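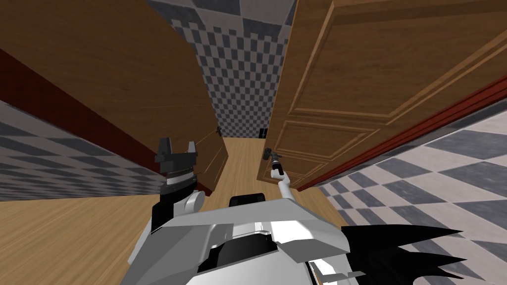

Figure 3. Door cell in the simulator: the right arm on the lever of the right-hand door, the left gripper still free.

3.2 Keeping the door cell healthy

I'll admit we spent more time looking after the simulated cell than training anything in it. The Kirkwood cell has two doors with lever handles and one two-armed robot, and the pose in Figure 3 is the one we check first whenever something changes. If the right arm can hold its lever there without shaking, the rest usually behaves too.

The shaking was our big headache in December. We had loaded the handle from the Saarela door set with its default contact settings, and out of 176 test grasps, 85 ended with the end effector buzzing against the lever until the solver gave up. My first guess was the wrist gains, so I spent a week on those (a week I would like back). The real trouble was the collision mesh on the handle, which had a sliver of overlap with the door panel. We swapped it for a plain capsule shape, reran the same starts, and got 13 failures. Most of those came from the arm reaching the lever at a bad angle, and I'm happy to blame the planner for that!

The left gripper gets its own check. We park it open just below the edge of the left door and close it on nothing, 18 times in a row, then compare finger positions with the log from the last good build. Vekelex, our small script for this, writes one line per cycle and stops at the first mismatch — it caught a flipped finger joint after we updated the arm model, well before any training run touched it.

Hinge friction is still set by hand for each door.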